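Cliveline (TV series)

Cliveline is a Canadian supernatural mystery television series created by Fionnuala Scanlon. It ran for two seasons, each episode occupying a 60-minute broadcast slot including advertising. The series stars Niamh Corrigan as Ada Sugden, a municipal records clerk, and Oddur Ragnarsson as Brandur, a surveyor who disappeared in 1641 and is recovered alive from a flooded culvert.

Premise

The series is set in the fictional harbour town of Putow. In the pilot, drainage works breach a sealed chamber below the town hall, releasing Brandur and an entity known as the Assessor. Sugden discovers that the town's original boundary line, the cliveline of the title, was drawn to confine the entity, and that successive councils have moved the boundary without knowing its purpose. Most first-season episodes follow a self-contained case in which a stretch of the old line has failed.

The second season adopts a serialized structure. Its storyline alternates between the present day and 2073, when Putow has been absorbed into an automated port operated by the Vivton company. An older Sugden, played by Saoirse Brophy, works there under an assumed name and attempts to restore the line from surviving survey notes.

Production

Scanlon developed the series from an unproduced radio script. Interiors for the first season were built in a former cannery, with the records office and culvert sets sharing a single water tank. The tank was drained and removed before the second season to make room for the port control centre.

Dialogue attributed to Brandur was written in modern English with selected period vocabulary. An early draft of the pilot used reconstructed seventeenth-century speech throughout, but this was abandoned after the first table reading. Caoimhe Corrigan, credited as story editor from the fourth episode, prepared a continuity map of the boundary that was later reproduced in the opening titles.

The second season's muted colour scheme was intended to separate the 2073 storyline from the present-day scenes, which retained the amber lighting of the first season.
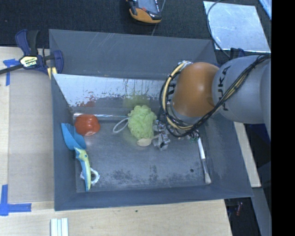

Broadcast and reception

The first season premiered in September and concluded in December. Reviewers praised the rapport between the two leads and the treatment of municipal procedure as a source of suspense. Criticism centred on the Assessor, whose abilities were considered inconsistent from one episode to the next. The move to a serialized format divided viewers, and the series was not renewed. The final episode leaves Brandur's return to his own century unresolved.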